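Surfactants and Hard Water
Notes for week 2, prepared by Imelda Castillo

Please read these notes before the tutorial. The words in the list at the end of chapter 2 will be used without explanation.

A soap molecule has two ends. The head carries a charge and stays easily in water. The tail is a long chain of carbon and hydrogen, and it prefers oil. When enough soap is in the water, the molecules gather in small balls with the tails inside. We call such a ball a micelle. Grease goes to the centre of the micelle and can then be carried away with the water.

Foam is a different matter. The bubbles are air held inside a thin film of water, with soap on both sides of the film. Students often write that more foam means better cleaning. It is not correct - some detergents with very little foam clean quite well.

Hard water contains calcium and magnesium ions. They join with the soap and make a solid which does not dissolve. This is the grey scum you find on a bath or basin. In synthetic detergents the head group is usually a sulphate or sulphonate, and these are much less troubled by calcium.

For the tutorial, bring your answers to these:
Why does a soap solution turn cloudy when calcium chloride is added?
What happens to micelles when the solution is diluted a lot?
Compare the two graphs on page 215 and explain the colour change.

Jerome Dimaculangan will take the second group in room 326. The session is 60 minutes. 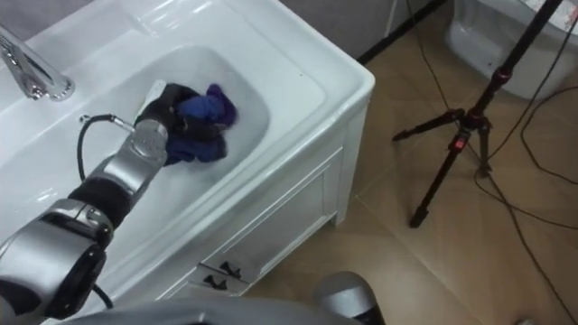
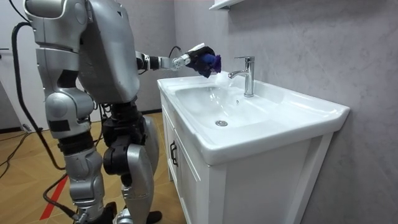 Fig. 2. Soapy water in a white basin (first picture); the white bathroom vanity (second picture).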